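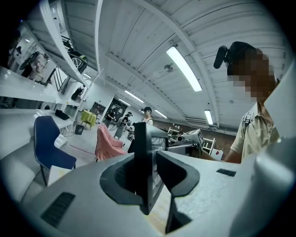

A person in a black cap and a beige short-sleeved shirt.

Call for Participants: Shift Schedules and Sleep Study
Truvbridge Center for Work and Health
Posted Jan 26, 2026

The Truvbridge Center for Work and Health invites adults who work evening, night or rotating shifts to take part in a study of sleep and daily routine. The study is open to residents of Truvbridge and the neighboring town of Skena.

Who may apply
Applicants must be between 21 and 59 years of age and must have worked their present schedule for at least three months. Both full-time and part-time employees are eligible. Persons who are under treatment for a sleep disorder, or who expect to change employers before August, are asked not to apply.

What participation involves
Participation lasts 8 weeks. Each participant will keep a short written sleep diary, wear a wrist monitor at night, and attend two interviews at the Kassab Building, Room 3. Each interview takes one hour. Appointments are available in the early morning and late evening. Interviews may be held by telephone where travel is difficult.

Payment
Participants receive $59 for each completed interview and a further payment on return of the wrist monitor. Bus fare and parking are reimbursed on presentation of a receipt.

Privacy
Diaries and interview notes are stored under a number and not under the participant's name. Employers are not told who has applied. Participants may withdraw at any time and will be paid for the interviews they have completed.

How to apply
Application forms are available at the front desk of the Kassab Building and at the Olto Street branch library. Completed forms may be returned in person or by mail. Applicants will receive a written reply within two weeks.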